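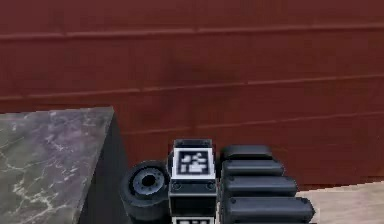 Fig. 1. Dark red wall with gray marble in the corner (rendered).

Unit 4: Cruise Passengers and Port Towns

Reading for this unit: the Anberg case packet, first half. Bring it on Monday.

1. Terms

A home port is where a cruise begins or ends. A port of call is a stop along the way. A turnaround day is the day one group of passengers leaves the ship and the next group boards. Students often mix up the first two in written work, so check your drafts.

2. Why the difference matters

Passengers at a home port may arrive a day early and stay in a hotel. They use taxis, parking lots and trains. Passengers at a port of call sleep and eat most meals on the ship, and spend mainly on tours, snacks and small purchases.

In the packet, Anberg is a home port and Brinside is a port of call. Both towns report visitor numbers, but the numbers do not measure the same thing. A passenger who stays on board at Brinside is still counted in the ship's total. Look for the footnote under the second table.

3. Worked problem

A ship carrying 1000 passengers calls at Brinside. On this call, 64 percent go ashore, or 640 people. If each spends four dollars on the shuttle to the old harbor, shuttle income is 2,560 dollars. Using the ship's total would give 4,000 dollars, which is too high. Crew members also go ashore and are left out here. We return to crew spending in the next unit.

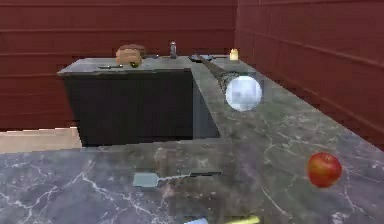 Fig. 2. Simulated kitchen: gray marble counter, red paneled walls, robot arm at right.

4. Crowding

Daily totals hide crowding. Two ships that dock in the morning and leave in the afternoon put all their visitors on the same streets for the same few hours. Fistthorpe spreads its arrivals by assigning berth times. Sleiman limits the number of tour buses at the pier. The first method needs the cruise lines to agree to it well ahead, as schedules are sold long before sailing. The second can be changed within a season, but it moves some of the traffic to side roads.

5. For discussion

Compare the two methods from the point of view of a shop owner near the pier and a resident who drives to work. Then read the Fistthorpe berth schedule for April and mark the hours when ships overlap.

Written answers are one page, double spaced. Show your arithmetic.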